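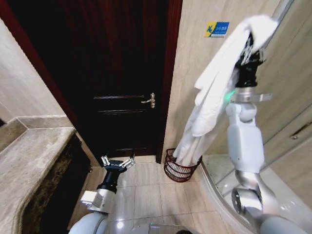

Section 7: Guest bathrooms, towels and doors

Revised January 11, 2018. Replaces the November issue. Prepared by Meinrad Auer, Ritivholm site.

7.1 Scope

This section covers set-up and supervised running of the Skorkex bathroom routine on a two-armed mobile unit with parallel-linkage grippers and wrist cameras. The routine has two chores: moving folded towels, and approaching and opening an inward-swinging door fitted with a lever handle. Cleaning of fixtures, floors and glass is not covered. Those jobs remain with housekeeping staff.

The routine is not approved for unattended use. An operator must be within reach of the stop button whenever the arms are powered.

7.2 What the routine can and cannot do

Results below are from the supervised runs at Ritivholm, 1,376 in total, logged under the Moser procedure.

Carrying a folded towel held in one gripper: reliable in a clear room. The towel usually arrives. It does not always arrive folded.

Hanging a towel over a rail: unreliable. The planner treats the towel as a rigid sheet and does not account for the hanging length.

Locating a lever handle: reliable on dark doors with even lighting. Polished varnish with strong side light causes false edges.

Pressing the lever and drawing the door open: partly reliable. Most failures occur after the latch releases, when the base has to back away in a narrow room while the gripper keeps hold of the lever.

Picking a dropped towel up from the floor: not supported. Operator task.

A room attendant completes the same work faster in every room type tested. The routine should be scheduled as a trial activity and must not be counted toward staffing.

7.3 Preparing the room

1. Confirm the room is vacant and the tag is on the corridor side of the door.

2. Move waste baskets, scales and mats away from the walls on the towel-carrying side. A towel held at shoulder height can hang low enough to enter an open basket. The arm sensors will not report this.

3. Close the shower enclosure. Curved glass reflects the depth sensor and may appear in the map as free space. Mark the enclosure by hand as a keep-out area in the Flener map editor.

4. Clear the countertop edge. Rounded stone edges are mapped slightly short of their true position, so keep the default margin.

5. Dry the floor. The base has no wet-floor detection.

CAUTION: Do not enter the bathroom once the base is moving. In a narrow room there is no safe standing position between the unit and the door.

7.4 Loading the towel

1. Set the arm mode to HOLD and wait for the wrist indicator to show green.

2. Fold the towel lengthwise and present the folded edge to the gripper. Bath sheets are too long and must not be used.

3. Close the gripper from the tablet. Do not push the fingers closed by hand.

4. Pull down on the towel with light, steady force. If it slips, release and reload with one more fold.

5. Raise the loaded arm until the free end clears the floor and anything standing on it. Check this by eye from the side. The head camera looks down past the arms and gives a poor sense of the remaining clearance.

Note: The other gripper must stay empty. The door chore will not start if both grippers report a load.

7.5 Approaching the door

1. Drive the base to the door mark and stop. Two people are required for the first approach in any new room, one at the tablet and one at the stop button.

2. Select DOOR, then LEVER. Knob handles are listed in the menu but the motion is disabled in this release.

3. Open the empty gripper fully and bring it up in front of the door, below the lever.

4. Switch the tablet to the wrist view. The lever, its backplate and the keyhole should all be visible above the fingers. Some softness in the handle is acceptable at this distance. If the right-hand wall is washed out to near white, lower the exposure one step before continuing.

5. Check that the overlay outline lies on the lever arm. On panelled doors the outline may settle on the moulding between the upper and lower panels, which presents a similar horizontal edge with a bright lip. Drag the outline onto the lever and press CONFIRM. 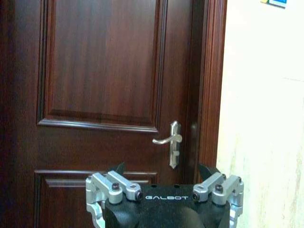

7.6 Opening the door

1. Press STEP. The gripper rises to the lever and closes on it. Wait for the contact tone.

2. Press STEP again. The wrist presses the lever down. If the latch does not release within five seconds, the routine backs off and reports E2.

3. Press and hold PULL. The base reverses at its lowest speed. Watch the elbow on the wall side.

4. Release PULL once the door has clearance from the frame. Travel through the doorway is a separate routine.

WARNING: Never use this routine on a locked door. The force limit protects the wrist only, and will not prevent damage to the lever or latch.

7.7 Fault codes

E1: Lever not found. Adjust exposure and repeat from 7.5, step 4.

E2: Latch not released. Check the lock, then repeat once.

E4: Load lost. Stop the unit, power down the arms and retrieve the towel by hand.

Record every fault in the Moser log, including those cleared on the first retry.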